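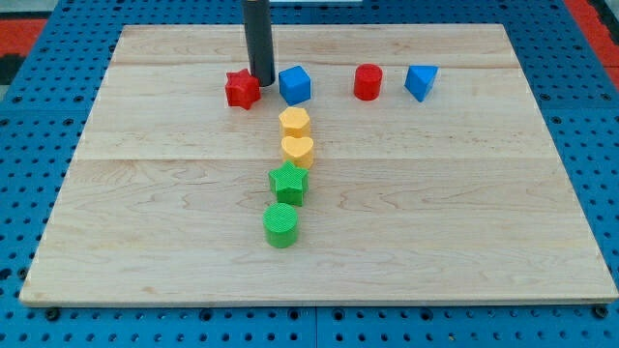 Notebook, February, story workshop for the serial "Brunner"

09:40

Continued with block 12. I read again the outlines for the hospital week and I am still not satisfied with episode three. The daughter learns about the sale of the hotel from a phone message, and two scenes later her brother tells her the same thing as if it was news. One of them must go. I prefer to keep the brother, the actor is strong in quiet scenes and the message is only text on a screen.

Changed in the outline:
- message scene removed
- brother scene moved from the kitchen to the hotel laundry (we have that set standing on the same day)
- the daughter now has a reason to be late for the wedding rehearsal, which we were missing before

Open: who told the brother? In the older version it was the lawyer, but the lawyer is away in Tonis until block 14. Maybe he finds the letter. I don't like letters very much, we had two in the autumn already.

11:15

Timing read of episode four, aloud, with stopwatch. Result 22 minutes without titles and recap. This is good for us. The long scene at the bus station takes almost four minutes and I felt it in the middle. I marked in pencil where the mother repeats herself. If we cut there, the end of the scene comes a little too fast, so I would give her one silent moment before she picks up the bag.

Note for colleagues: please write "(beat)" only when you really want it. I found 12 of them in one script, and the actors stop reading them.

14:00

Viewer letters from Satus, forwarded in one file, 650 messages for the month. I sorted them only by storyline, not by opinion. The affair gets the most mail, as always. A surprise for me is the grandfather and his driving test, which we planned as a small comic line for one week. People ask if he will try again. I think he should, but not before the hotel is sold, otherwise the tone becomes mixed.

Several viewers noticed that the doctor calls the village Zonard "the city." They are right. It was my line. Corrected in the bible, page for places.

16:30

Tried the cliffhanger of episode five in three versions. Version A ends on the door, B ends on the daughter's face, C ends on the empty reception desk with the phone ringing. A is the weakest. B and C go both to the meeting. In C we must know who is calling, and at the moment I don't know.

To do tomorrow: letter or no letter, shorter bus station, ask for the laundry set until evening.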